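FOR IMMEDIATE RELEASE

Plindemeo Opens Sign-Up for Dretum, a Monthly Prompt Series for Personal Bloggers

First round begins in October, with six prompts and no daily deadline

Plindemeo, the blog hosting service, today opened sign-up for Dretum, a new series of writing prompts for people who keep a personal blog. The first round runs through the month of October. Taking part is free, and blogs hosted on other services are welcome.

Each round of Dretum has six prompts. All six are posted together on the first of the month, and writers may answer them in any order up to midnight on the last day. A writer can answer one prompt or all of them. There is no penalty for skipping, and a person who misses a month stays on the list for the next one.

Posts should be at least 200 words long. There is no upper limit. Photos, song links and recipes may be included but do not count toward the length.

The series was planned by Rania Bataineh and Vignesh Rao, who run the reader pages at Plindemeo. They began work on it after a survey sent to members in the spring. Many of those who answered said they had joined a daily or weekly prompt group in the past year and dropped out before the end. The most common reasons given were work, caring for a relative, and falling so far behind that starting again felt like a chore.
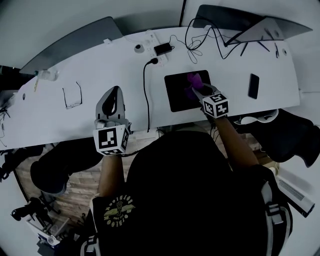

Ingvild Björklund said she had left three prompt groups in two years and would have stayed in all of them if the posts had been due by the end of the month. She tested the Dretum prompts over the summer and finished four. "Two of mine were written on the same night, after 11," she said. "It didn't matter to anyone when I did them."

The October prompts are:

A dish someone taught you to make
A song that was always on in the car
The longest you have ever waited for something
A neighbor you remember
Something you own and can't explain keeping
A phone call

Prompts for later rounds will be drawn from a list of 80 sent in by members. New suggestions can be made at any time through the form on the Dretum page. A suggestion should be one line long and should not name a private person.

How to take part

Writers sign up with a blog address and an e-mail address. After publishing a post, they paste its link into the Dretum page under the matching prompt. The link appears in the public list within the hour. Comments stay on the writer's own blog, and Plindemeo does not copy or republish the posts.

Every writer who adds a link is asked to read and comment on two other posts from the same round. This is a request and will not be checked.

Posts marked private or behind a password cannot be listed. Writers who would like to take part without using their name may sign up under a pen name, and the e-mail address is not shown.

Places in the first round are limited to 2,000 blogs. If the round fills up, later sign-ups will be moved to November automatically.
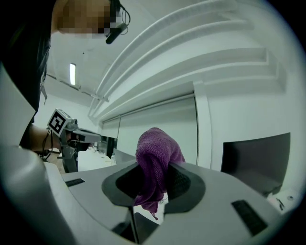
Black headset microphone. Photo: Plindemeo

Reading list from Jostetti

Jostetti, the weekly newsletter about home and family blogs, will print a short reading list from each round. Meinir Foulkes will choose the posts. She will write to the authors first, and nothing will be linked in the newsletter without a yes from the writer.

"I'm looking for ordinary posts," Foulkes said. "If you spent the month driving your dad to appointments and wrote one page about the waiting room coffee, send me that page."

The list will not be ranked and there are no prizes.

Dretum replaces the Plindemeo Daily Line, which ended in June. Old Daily Line posts and their comments remain online at the same addresses. Members who were signed up for the Daily Line have not been moved over and will need to join Dretum separately if they want to take part.

The sign-up form is in English only for the first round. Posts may be written in any language. Writers are asked to choose the language from the menu when they add a link, so that readers can sort the list.

Questions about accounts or sign-up should be sent to the Plindemeo help desk through the Contact page. Replies are sent between 9 a.m. and 4 p.m.

About Plindemeo

Plindemeo hosts personal blogs and journals. It offers a free plan and a paid plan without ads.

Press contact: Balakrishnan Kandasamy, Plindemeo press desk

###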